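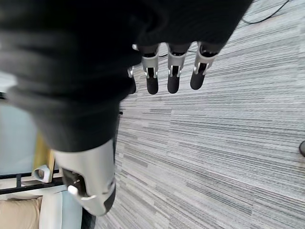
Ondetti Votero Cordless Stick Vacuum Review

By Settimio Fontana
31 Dec 2022

I bought the Votero in May for $147, with my own money. It replaced a corded upright that still worked but weighed too much to carry upstairs. Our place is 2,000 square feet on two floors. Most of the lower floor is low-pile carpet, the kitchen is tile, and the upstairs rooms are hardwood with a few area rugs. We have one dog, a short-haired mix that sheds all year.

What you get

The box holds the vacuum body, the tube, the main floor head, a crevice tool, a small upholstery brush, a wall bracket and the charger. The battery comes off with a button under the handle. The charger cord is six feet long, which was too short for where I wanted to mount the bracket, so the vacuum hangs inside the laundry room door instead of in the hall closet. Screws for the bracket are included. The wall anchors are soft and one of them split, so I used my own.

Putting it together took a few minutes. The tube clicks into the body and the head clicks onto the tube. The manual is mostly drawings and leaves out how to open the filter housing. You turn the cap to the left and pull.

Suction and power settings

There are two settings, low and high. Low is enough for tile and wood and for dry crumbs anywhere. On carpet I run it on high. Dog hair comes up in one pass on the flat areas and in two or three along the baseboards. Sand from the back door takes longer. The old upright did a better job with sand and I have not found a way around that.

On the area rugs the head grabs too hard on high and bunches up the corners. Low fixes it. Fringe is a problem on either setting, so I stop short of it.

Battery

On low I can do the whole upstairs and have charge left. On high the battery covers most of the lower floor and then quits without much warning. The light on the handle goes from green to red and you have maybe a minute after that. A full charge takes the better part of an evening. A second battery is sold separately, and if your house is mostly carpet I would add that to the price before comparing it with anything else.
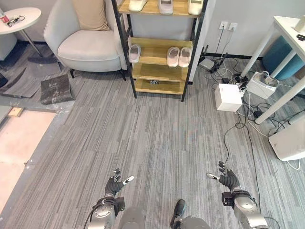 The floor head is the best part of this vacuum. It swivels easily, lies almost flat when you lower the handle, and the front edge is open enough that it does not push larger crumbs ahead of it. Where it runs into trouble is furniture that sits close to the floor. A metal shoe rack with wood shelves, the kind with slippers on the middle shelf and nothing on the one below, is a good test, and the head is too tall to get under the bottom shelf of mine. I take the tube off and use the crevice tool from the side, or I move the rack. Under beds and the sofa there is no issue. The brush roll pulls out from the side for cleaning. Long hair wraps around the ends and has to be cut off with scissors.

Emptying and cleaning

The bin is small. With the dog, I empty it every time I vacuum and sometimes halfway through. The flap opens at the bottom and most of the dirt drops out, but hair catches on the screen inside and you have to reach in for it. Do this outside or over a trash can with a bag in it.

The foam filter can be rinsed. It needs a full day to dry, so I rinse it right after vacuuming and leave it on the windowsill. When I put off rinsing it, the suction dropped enough that I thought the battery was going bad. A clean filter brought it back.

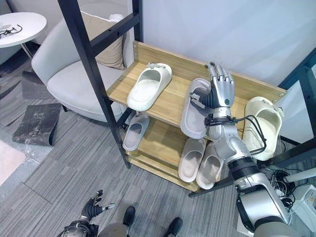
Light-colored slides on a wood-shelf rack.

Noise

Low is fine for running while someone is on the phone in the next room. High has a whine to it that the dog does not like. It is still quieter than the upright.

Compared with the Ilen

My neighbor Hema Poduval has the Ilen stick vacuum and we traded for a weekend. The Ilen has a larger bin and a longer cord on the charger. It is also heavier in the hand, and the head does not turn as well around chair legs. She preferred the Votero for stairs and the Ilen for everything else. I would keep mine, mainly for the weight, which is 6 pounds with the floor head on.

Problems so far

The bin flap came loose in the fall. The hinge pin had worked its way out and I pushed it back in with pliers. It has held. I wrote to Ondetti about it and got an answer in two days offering a new bin, which arrived the following week. The new one fits tighter than the original.

The rubber on one of the rear wheels is starting to wear. It has not marked the hardwood yet. I check it when I clean the brush roll.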